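トップ > ニュース > 地域とテクノロジー

2月の公開日レポート 台所で働くロボットアームに来場者くぎづけ
火曜日 18:30 更新 文:編集部

家庭での片付け作業にロボットを使う研究を続けるMekoraが火曜日、開発拠点「Araya」を一般に公開した。予約不要の見学会で、午前の開場から閉場までに155人が訪れた。学校帰りの子どもたちも加わった夕方の回では、流し台の前に三重の人垣ができるほどのにぎわいだった。

見学会の目玉は、キッチンをまるごと使った実演「Fendilik」だ。工場のラインで動くロボットアームなら映像で見たことがある人も多いと思うが、食器やスポンジが並ぶ家庭の流し台で動くところを間近で見る機会はそうない。記者も正直なところ、始まる前からわくわくしていた。

実演は1日4回。進行役を務めたのは開発チームのMebrat Tufaさんで、マイクを片手に「台所は本当に難しいんです。昨日と同じ場所に同じ皿がある家なんてありませんから」と話し始めると、会場からは「うちもそう」と声が上がった。置き方は毎回変えていて、午後の回では来場者が自分で食器の位置を決める場面もあった。小学生の男の子がマグカップの向きを何度も直し、なかなか手を離さないので、Tufaさんが笑いながら待っていたのが印象に残る。

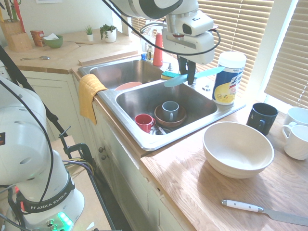
動きは思ったよりずっと静かだ。アームが下りてくるあいだ、前列の人たちは自然と声をひそめる。つかむ場所を少しずつ変えながら道具に近づいていく様子には、人が手元を確かめるときのような慎重さがあり、見ているこちらまで息を止めてしまう。うまくつかめない回もあったが、そのたびに「がんばれ!」と声援が飛び、次の動作に入ると拍手が起きた。失敗も隠さずに見せる進め方が、かえって会場の空気を温めていたように思う。

アームの制御に使われているのは、同社が開発中のソフトウェア「Skelar」。人が手本を見せた作業の記録をもとに動作を覚えさせる方式で、今回の公開に向けて400件の記録を新たに集めたという。フライ返しのように薄くて長い道具は、つかむ角度がわずかにずれるだけで先端が大きく振れてしまうため、練習に特に時間をかけたそうだ。担当者の説明を聞いてからもう一度実演を見ると、さっきは気づかなかった細かな手首のひねりが目に入ってきて、これがまた楽しい。

質問コーナーも盛り上がった。「ガラスのコップは持てますか」「猫が乗ってきたらどうしますか」といった声に、拠点の責任者を務めるBethel Hailuさんが一つひとつ答えていく。人や動物が近づいた場合は動作を止める設定にしていること、割れやすい食器はまだ練習中であることなど、できることとできないことの線引きがはっきりしていて聞きやすかった。家庭で使えるようになる時期を問われると、Hailuさんは少し考えてから「時期のお約束はできません。でも、去年の私たちが今日の実演を見たら驚くと思います」と答え、会場がどっと沸いた。

近所から親子で訪れた女性は「2回続けて見てしまいました。洗い物を全部お願いしたいとまでは言わないけれど、夕飯のあとに流しを片付けてくれたら夢みたい」と話す。隣にいた娘さんは、アームの動きをまねて腕をゆっくり下ろしてみせてくれた。出口近くのアンケート用紙には、次に見たい作業として「お弁当箱のふたを開ける」「鍋のこげ落とし」「靴下をそろえる」などが書き込まれていた。

Mekoraでは春にも公開日を設ける予定で、次回は引き出しの開け閉めを加えた内容を準備している。見学は無料。日程は決まり次第、Arayaの入り口の掲示板と同社の案内で知らせるという。夕方の回は混み合うため、じっくり質問したい人には午前の回がおすすめだ。

当サイトでは、利便性向上のためクッキーを使用しています。閲覧を続けると、クッキーの使用に同意したものとみなされます。 同意する 設定を変更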